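September, bench notes – Stivolo two-arm kit, trial unit

Started after lunch, 2:10. Perla Trujillo on the controls, me writing. Firmware as shipped by Broder, nothing changed since the install. Left arm cable bundle still rubs on the bracket when the elbow folds. Added a tie, will look again.

Task for the afternoon is the handover: left picks the yellow piece, right takes it. 25 tries planned, stopped at 13 so we could redo the grip force setting. The default is too low for anything with a bumpy surface. The manual puts the setting under "Tool," the menu has it under "Contact." Told Broder.
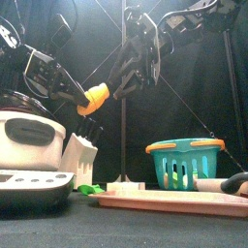 Handover, left gripper holding the yellow piece over the knife block, right gripper open.

Approach angle on the right is okay with the piece held as it is. I would like the meeting point higher – the knife handles are right underneath and the margin is thin. Tonantzin Nava wants the block left where it is so our numbers compare with the Mornholm trial. Fine, raise the waypoint instead.

Cycle counter read 3,537 at shutdown. Log saved as run 526.

To do: ask about spare finger pads, price with and without the service plan. Basket task next, same tray position.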